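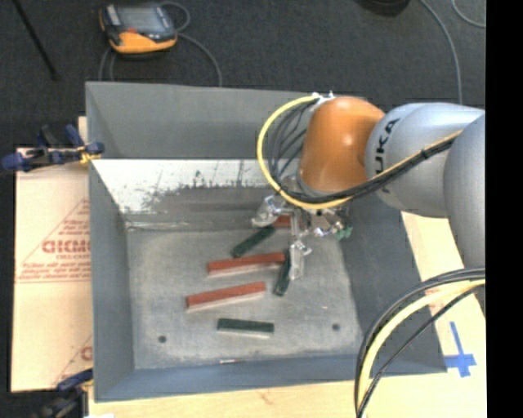
Can a robot tidy up yet? My go with the Dindura block-sorting kit

I've wanted a machine to tidy up after me since I was about nine, so when Etholm started hiring out the Dindura picking kit by the month I had my card out before I'd finished reading the page. It's software plus a box of bits, and you bring your own arm. Ours is one of the big grey and orange ones, so no trouble there.

The idea is simple enough. You tip a few coloured blocks into a deep bin, tell it which ones you want, and it goes in and gets them. Blocks today, the contents of your kitchen drawer at some point in the future (the brochure is very keen on the kitchen drawer!).

Setting up

The guide promises 30 minutes. I took 51, and most of that was cables. You have to leave plenty of slack so the arm can turn its wrist without yanking anything, but then you've got great loops of the stuff swinging about over the bin, and I spent ages with cable ties trying to find a happy middle. Clamp your bin down too. A couple of ordinary bar clamps will do it, you don't need the Van Beek ones they try to sell you with the kit.

How it gets on

Better than I expected, and slower than I'd like. I logged 130 picks in the first month. A block lying flat in the open is no bother at all, it just strolls over and takes it. Two blocks side by side and it starts to dither — you can almost hear it thinking. Anything pushed up against a wall of the bin is a proper struggle, because fingers need room and the sides slope in on them. I could empty the whole thing by hand while it's making up its mind about the second block.

The colour side is good, mind you. Red and dark green never got muddled, even with the lights down in the evening, and my old Brodstead setup used to fall to bits the moment a cloud went over.

So, chores?

Not in my house, not this year. I'd trust it to sort same-shaped parts on a shop floor if nobody was in a hurry, and I can see a small workshop getting real use out of it overnight. Washing up, socks, the toy box? No chance. Those things bend and tangle and hide under each other, and this is still working hard at solid blocks.

Worth hiring if you already have an arm and like fiddling. I'm keeping mine until September, and next I want to try it with wooden spoons.

Four stars for the fun of it, two for the housework.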